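About Clotholm Kitchen School
Steaming, slow cooking and small appliances for the home

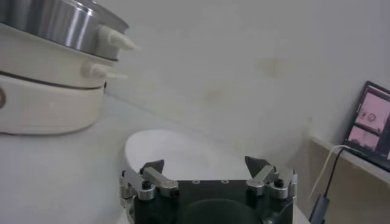 Aurelia Ene

I started Clotholm in the back part of a fabric shop, with two appliances and a table which I had to fold away before the owner closed at 7 pm. Now we have our own kitchen on the upper floor of the Wamell building, with white tables and good light, and we teach people to cook with the machines they already have at home.

Many of our students come with a tiered cooker that they received as a gift and used one time. They are afraid of the knobs, or they lost the booklet. We begin very simply: what goes in the pot, what goes in the tier, and when to put the plate on the table. In the first lesson everybody makes rice and a piece of fish. In the third lesson we do dumplings, and this is the lesson which people ask to repeat.

Viorica Olteanu teaches the morning groups. Dorin Gavrilă takes the evening ones and also repairs handles, lids and seals, if you bring them to him before class. Our recipe cards are written by me and corrected by Viorica, who has more patience with grams. There are 137 of them at this moment, and students may copy all.

Since the opening we had almost 400 students. The groups are small, with six places each. The next beginner course starts in March. Please write to us if you have an allergy, so we can change the menu in time.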